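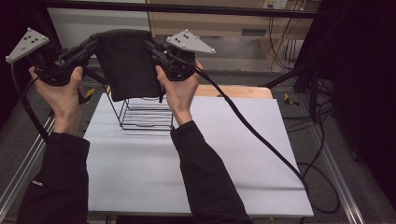 The Slow Work of Drying Indoors

A cotton bath towel that comes out of a good front-loading washer holds roughly half its own dry weight in water. All of it has to go somewhere. In a tumble dryer it leaves through a four-inch duct. On a rack in the spare bedroom it leaves into the air of the house, and the house has to be able to take it.

Indoor air drying has come back into ordinary use for reasons that are mostly financial, and partly to do with the clothes themselves. Elastane, the stretch fiber in leggings, fitted sheets and most modern jeans, degrades with repeated heating. Lint in the dryer screen is fabric that used to be part of a garment. The case for the rack is straightforward. The technique is less well understood, and most complaints about sour towels, stiff shirts and wet windows come from a small number of errors in it.

Where the water is

Water sits in a wet fabric in three places. Some of it lies between the yarns and drips or spins out. Some is held by capillary force between the individual fibers of each yarn, and a spin cycle removes part of that. The remainder is bound inside the fiber, and only evaporation will take it out.

Cotton, linen and viscose absorb water into the fiber. Polyester and nylon hardly do so at all, and this explains why a running shirt can be dry in two hours on the same rack where a sweatshirt stays damp overnight. Wool absorbs more than cotton but gives it up slowly, and feels dry to the hand well before it is.

The practical consequence is that the spin cycle matters more than the rack. Raising the spin speed from 800 to 1,200 revolutions per minute removes water for a very small amount of electricity, and each ounce removed this way is an ounce the room does not have to absorb. A second spin, run alone at the end of the wash, is worth the extra minutes for towels and denim. Knitwear and anything with a bonded lining should be left at the lower speed.

What the air will accept

Evaporation depends on the temperature of the fabric, the humidity of the air next to it, and how quickly that air is replaced. People tend to act on the first of these and ignore the others. A closed bathroom with the heater on will dry the first hour of a load quickly and then stall, with the air close to saturation and nowhere for the vapor to go except onto the mirror and the outside wall.

Clifford Lemieux spent much of his working life specifying ventilation for apartment buildings and now consults on damp complaints, a large share of which he traces to laundry. His method on a first visit is to hang a hygrometer in the drying room and another in the hall and leave both overnight.

"If the room reads above seventy percent at breakfast, you are no longer drying clothes," Lemieux says. "You are moving water from the clothes to the plaster. I would like to see it between forty and sixty, and I would like to see the door position that gets it there."

The door position varies. In a house with a working extractor, the drying room door should be closed and the fan left running, with enough of a gap beneath the door to feed it. In a house with no extractor, the door is better open, so that the load is shared with a larger volume of air, and a window should be opened on the dry side of the day. In cold weather outdoor air carries very little moisture even when it is raining, and ten minutes of cross-ventilation will lower indoor humidity for a modest loss of heat. In a humid June the same open window may bring in more water than it lets out, and should stay shut.

A dehumidifier settles the question for anyone who has one. Compressor models work best in heated rooms. Desiccant models hold their output in cooler rooms and discharge warm air, and they use more electricity in doing so. Either type should be placed at least a foot from the fabric, blowing across the rack, with the room closed. Lemieux logged one household near Clullport through a winter of this arrangement. The family washed four loads a week, and over the season the machine collected 468 pints.

"They had been putting that into the north bedroom wall," he says. "They had repainted it twice."

Spacing and load

Still air next to wet cloth becomes saturated in minutes. It is replaced by convection, as cooled damp air sinks and drier air moves in behind it, and this movement needs a clear channel. Two inches between hanging surfaces is the working minimum. On most folding racks, that means using every second rail.

A full load on every rail will often take twice as long as two half loads hung in succession, and the middle of it will be the part that smells. The odor comes from bacteria, chiefly species of Moraxella, that survive a cool wash and multiply while the fabric stays damp. Getting a load dry within a day keeps their numbers low. Once a towel has acquired the smell, drying it faster will not remove it; it needs a wash at 140 degrees Fahrenheit or an oxygen bleach soak.

A fan helps more than most people expect. A small desk fan on its lowest setting draws 20 to 30 watts and can cut drying time by a third or more. It should be aimed along the rails so that air passes between the layers. Aimed at the face of the load, it dries the front item and shelters the rest.

Hanging by type

Shirts dry with the least creasing on hangers, buttoned at the collar, hung from the end of the rack or a rail above it. Jeans should go over two rails with the legs apart, pockets turned out, and be turned over after a few hours. Waistbands and pocket bags are the last parts to dry in nearly every pair of pants and are the places to check.

Sheets are the most troublesome. Folded in quarters, a sheet has four layers, and the inner ones barely dry at all. Draped once over a door or a stair rail, with the fold moved every few hours, it dries in an afternoon. Fitted sheets should be hung by the corners with the elastic facing down so that the pockets do not collect water.

Heavy knits are dried flat. A wet wool sweater hung by the shoulders will lengthen under its own weight and will not fully recover. It should be rolled in a dry towel and pressed, then laid on a mesh surface and shaped by hand to its measurements. A solid surface works if the garment is turned.

Dark fabric should be turned inside out if the room gets direct sun. Window glass blocks much of the shorter ultraviolet but lets through enough light to fade black cotton along the fold in a single summer.

Stiffness

Line-dried towels are stiff because the last of the bound water acts as a bridge between neighboring fibers as it leaves, holding them to one another. A tumble dryer breaks these bridges continuously by agitation. On a rack, the same effect is obtained by shaking the towel hard before hanging and again when it is nearly dry. Ten minutes in a dryer on cool at the end also works.

Fabric softener is a poor answer. It coats the fiber with a waxy cationic film that feels soft and reduces absorbency. In hard water areas the cause is often mineral deposit or excess detergent, and cutting the dose by a third will do more.

The equipment

Racks differ less than their prices suggest. The useful measurements are total rail length, rail spacing and the height of the lowest rail from the floor. A rack with 60 feet of rail set close together dries less in practice than one with 45 feet set properly apart.

The Dimetti three-tier is typical of the inexpensive folding type. Its rail spacing is acceptable on the upper tier and too tight on the lower two, and the plastic hinge collars loosen after a year of daily use. The Wurnard wall rack costs a good deal more and extends in an accordion pattern that gives even spacing throughout, though it must be screwed to studs and is rated for only 22 pounds. A wet load of towels will exceed that.

Ceiling pulleys make the best use of a house, since the air near the ceiling is the warmest in the room. The Landry airer, with four wooden laths in iron end brackets, has been sold in much the same form for decades. It needs a joist to hang from and at least eight feet of headroom. Its owners tend to keep it when they move.

Heated racks occupy a middle position. Most draw between 200 and 300 watts and warm the rails to a temperature comfortable to the hand. They dry the strip of fabric that touches the rail and little else unless a cover is fitted, and the cover traps moisture unless it is vented at the top. With a vented cover and the room extractor running, a moderate load dries in five to seven hours. Without the cover, the desk fan does better for a tenth of the power.

Coated wire racks should be checked once a season for breaks in the finish, particularly at welds and hinge points. Rust transfers to damp cotton on contact and does not wash out with detergent. An oxalic acid stain remover will lift it from white fabric if used promptly and rinsed well. The rail itself can be sanded, dried and touched up with appliance enamel, left 100 hours to cure before anything wet goes back on it.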